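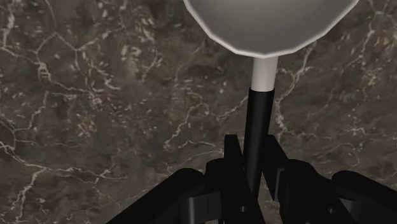

MOLISLEY, July — Cliseo today released the results of its first household and shop-floor chore benchmark, a set of 24 tasks run in simulation and then repeated in part on physical equipment. The company's finding is that current two-finger gripper systems can complete a portion of routine chores without help, and that most of them are still too slow or too unreliable to be left alone in a kitchen or a stockroom.

The benchmark consists of 2630 scored trials. Of these, 2000 were run in a rendered environment and the remaining 630 on a single-arm test cell at the company's Molisley site. Each trial begins with the arm at a fixed start position and ends when the task is complete, when an object is dropped, or when the time limit of 4 minutes is reached. A trial that needs a person to step in is scored as a failure.

Tasks include picking up and setting down upright items with a narrow shaft and a wide top, clearing a counter, stacking trays, hanging garments on a rail and returning small parts to bins. The tall, top-heavy items were included at the request of McKinnon, a retail fixtures supplier and the first outside participant in the program. Such items turn up in homes as lamps and stemmed serving pieces, and in shops as display stands.

Results on this group were mixed. In simulation, the gripper closed on the shaft correctly in most trials. Failures came later, during transport, when the object rotated between the fingers and the top swung out of line. Lowering the grip point made the approach easier and made the rotation worse. Cliseo has not found a single grip height that works across the full set and now selects one per object.

Surface appearance was also varied. Plain, wood-grain and heavily veined marble countertops were used in the rendered trials. Veined stone gave the object detector more false edges than plain surfaces did, mainly near the base of dark objects. Retraining on a wider range of stone patterns reduced the effect but did not remove it.

Soft goods remain the weakest category. No configuration finished the garment task often enough to be recommended for unattended use. Tray stacking and bin return were the strongest, and Cliseo considers both suitable for supervised trials on a shop floor at this stage.

The company makes no claim that results from simulation carry over directly. Contact friction in particular is simplified in the rendered trials, and success rates on the physical cell were lower in every category — in the case of thin-shafted objects, by a wide margin.

The task definitions, object models and scoring rules will be made available to registered research users through Cimen, the company's data portal. A second round, adding drawer and cabinet tasks, is in preparation. Participation is open to equipment makers and retailers.

About Cliseo
Cliseo develops test methods and control software for robotic handling in homes, shops and light industry. The company is based in Molisley.

Media inquiries: Cliseo press office, Molisley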